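手持ちグリッパによる両手教示データを用いた衣類折り畳み動作の学習
知能機械演習 最終報告書(1月提出)

概要
本報告では、ロボット本体を用いずに人が手持ちグリッパを操作して収集した教示データから、衣類の折り畳み動作を学習させる手法について、その収集手順と評価結果を述べる。収集は実際の居室の寝台上で行い、柄のある寝具の上に置かれた暗色の衣類という、領域分割が容易でない条件を対象に含めた。 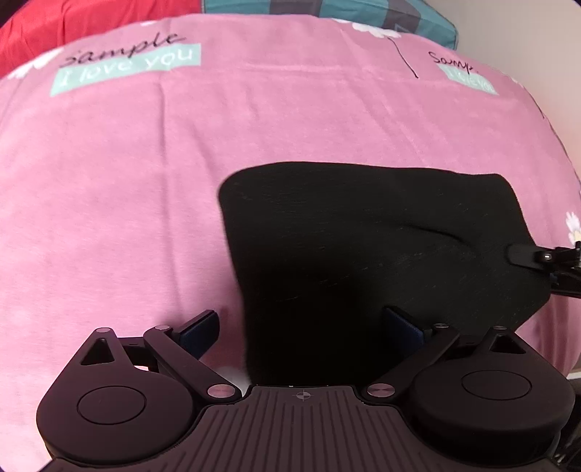
報告者:Larysa Kobzar、Eun-seong Pyo
所属班:柔軟物操作班(Andia 演習室)

1. 背景と目的
布製品は把持のたびに形状が変化するため、剛体を前提とした軌道計画をそのまま適用することが難しい。先行する班の報告では、卓上に固定した単色の布を対象として一定の成功率が得られていたが、背景に模様がある場合には把持点の推定が不安定になることが課題として残されていた。本演習では、左右のグリッパの協調動作を人の操作によって直接記録し、手先視点の画像とグリッパの姿勢および開閉量の組から動作を学習する方式を採用した。目的は、背景の変化が把持点の選択に及ぼす影響を明らかにすることである。

2. 装置
教示には、互いに向き合う指先をもつ手持ちグリッパを左右一台ずつ使用した。指の開閉はリンク機構を介して行われ、指先には内側に当て面が設けられている。画像は各グリッパに取り付けたカメラで取得し、時刻同期は収集用ソフトウェア Jadano により行った。学習計算には演習室の計算機 Omoregie を用いた。

3. 収集手順
操作者は寝台の脇に立ち、衣類を広げた状態から教示を開始する。手順は次のとおりである。
(1)衣類をおおむね平らに整え、両手のグリッパを開いた状態で構える。
(2)片方のグリッパで端部を把持し、布の張りを保ったまま他方の把持位置を決める。
(3)両手で端部を持ち上げ、反対側へ折り返して指を開く。
(4)折り目の乱れが大きい場合は、同じ試行の中で修正動作を加える。
修正動作を除外せずに残した点は、本演習の方針の一つである。熟練した操作のみを集めた場合、布がずれた状態からの復帰が学習データに含まれなくなることが、予備実験で確認されたためである。収集した教示は300試行であり、うち200試行を学習に用いた。残りは検証用とし、学習には一切使用していない。

4. 対象と把持点の設定
対象は黒色の衣類を中心とした。黒い布では折り目や縫い目の陰影が画像に現れにくく、端部の位置を輪郭に頼って判断せざるを得ない。下の画像では、黒い編地の衣類が桃色の寝具の上に広げられ、指先が折り重なった布のすぐ上に位置している。袖と身頃の間には寝具が見えており、このような箇所は輪郭の手掛かりとなる一方、寝具の印刷柄が衣類の端部に近接すると誤推定の要因にもなる。把持点は衣類の裾、袖口および肩の各端部とし、操作者が選択した位置をそのまま正解として扱った。 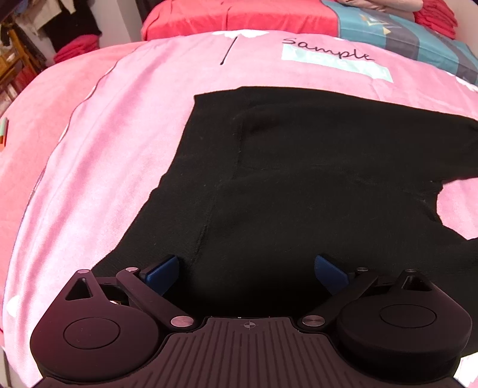 5. 結果
検証用データにおいて、把持点の推定誤差が許容範囲に収まった試行は8割を超えた。誤差の大きい試行は袖の周辺に集中しており、袖が身頃に重なった状態では、身頃の端を袖口と取り違える例が多く認められた。無地の寝具で収集したデータのみによる学習と比較すると、柄のある寝具を含めた学習の方が、いずれの背景に対しても誤差のばらつきが小さかった。
動作の再生については、Zasberg 製の双腕機を借用し、10回の試行を実施した。失敗は2回で、いずれも片側の指が布を二重に挟み、折り返しの途中で衣類全体が引き寄せられたものである。

6. 考察
布の二重把持は、手先視点の画像のみでは検出が困難であった。指の開閉量には一枚の場合との差がわずかに現れていたが、編地の厚みによる変動と区別できる水準には達していない。指先の接触力を併せて記録することが望ましい。また、教示を行った操作者は報告者両名に限られており、把持点の選び方に個人差が反映されている可能性がある。

7. 役割分担
収集環境の整備および教示操作は両名が共同で行った。時刻同期と前処理は Kobzar、学習および誤差の集計は Pyo が担当した。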